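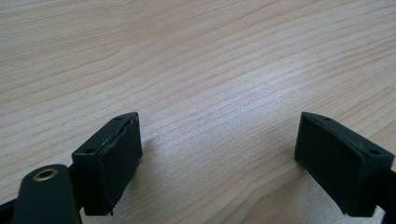
Gripper pads: what holds and what doesn't

Updated 6/14/22

Before you glue anything

Most pads that come off were never properly on. Printed plastic straight from the machine has a greasy feel to it, and fingers make that worse. Wipe the face with isopropyl on a clean rag, let it dry, and then keep your thumbs away from it. Washing-up liquid is fine for mugs. I would not trust it here.

Sand the face first if you can bear the dust. 240 grit, a few strokes, until the shine has gone. The advice on the Prinitex sheet says their filament needs no preparation at all. I have peeled enough pads off Prinitex parts to have a view on that.

Look at your own fingers side by side under a decent lamp. On the hand-held pair we built in the shared workshop, the left pad has lifted along its upper edge and gone ragged there, with a frayed seam where it is parting from the plastic, and the right one looks smooth and intact. Same dark green plastic, same boxy shape, same batch of rubber. So before you blame the glue, ask what was different about that side. In our case I suspect the person doing the gluing had lost interest, and I was the person doing the gluing.

Which glue

Superglue grabs well and then turns brittle. It's all right for a test. Don't expect it to enjoy being bent.

Contact adhesive is messier and better. Thin coat on both faces, wait until it is tacky, press once. You don't get to slide it about afterwards, so line up the bottom edge first and roll the pad on upwards.

Double-sided foam tape: no. People on forums swear by it. The pad then sits on a little mattress and creeps sideways whenever you pick up anything heavier than a sock.

Cukura do a rubber-to-plastic adhesive in a small tin that costs more than the rest of the finger put together. I tried one tin. It was good. I can't say it was four times as good as the ordinary stuff, and it cost more than four times as much.

Getting an old pad off

Start at whichever corner has already lifted. Warm it with a hairdryer on low and pull slowly, flat back along the face. Pull straight outwards and you'll tear the rubber and leave a skin of it behind, which then has to be scraped. A plastic scraper, please. A steel blade digs into the print and you will be filling the grooves later.

If it won't come, leave it and warm it again. A heat gun is too much. I warped a finger that way in April and had to print another.

Edges are where it goes wrong

The top edge of the pad takes all the punishment, at least it does on ours. Two things help a bit:

Trim the pad a hair short of the plastic so there's nothing sticking up to catch.
Round the top corners of the rubber with scissors before fitting.

Some people fold the rubber over the top of the finger and glue it down on the other side. It looks smart for a week. Then you find you've covered a screw hole. Ours have two small round holes in the top of each finger, one towards each end, and I'd sooner keep them clear.

Rubber sheet

Bicycle inner tube is free and too thin. Yoga mat is too soft and sheds crumbs. Neoprene from the hardware shop is decent. The ribbed matting sold for drawer liners is surprisingly grippy, though it collects fluff like nothing else.

I was sent a sample of Fakesus grip sheet, which claims to hold "anything, wet or oily". It held a dry mug. It did not hold a wet one. Make of that what you like.

Screws, links and little metal rings

Don't overtighten into printed plastic. Stop when the head touches, then go a touch further. If you feel it suddenly get easier, you've stripped it, and the cure is a bigger screw or a blob of epoxy and a fresh start.

Put a metal eyelet or bush anywhere a link arm has to turn. There's a brass-coloured one in the rounded end of ours. Bare plastic on a screw thread wears oval, the jaws go sloppy, and you start blaming the software. The Tikkanen kit leaves the bushes out and calls it "simplified". I'd call it cheaper.

A drop of light oil on a pivot is plenty. Keep it off the pads, obviously, and if any does get there wipe it with isopropyl straight away.

Checking the jaws

Close them gently on a strip of paper and tug. Do it at the tips, then further back. If the paper slides out easily at one end, the fingers aren't meeting flat and new rubber won't cure it. Pack the finger out with a washer or a sliver of card until both ends hold.

Do this check open-handed over a plain, pale surface with good light. On dark benches dark fingers disappear, and a lifted pad edge is easy to miss. Wood grain is fine as a background for your eyes. Whether it's fine for whatever vision program you've downloaded is a separate argument, and I've not seen a program yet that did as well as its web page promised.

Is any of it worth the bother?

For picking up socks, no. You have hands. If you want the thing to grip the same way on Friday as it did on Monday, then yes, good pads make more difference than better motors or a cleverer controller, and they cost very little. I would fix those before spending a penny elsewhere.

Keep spare pads cut and flat in an envelope. Rolled up in a jar they take on a curl, and a curled pad starts peeling the moment you turn your back.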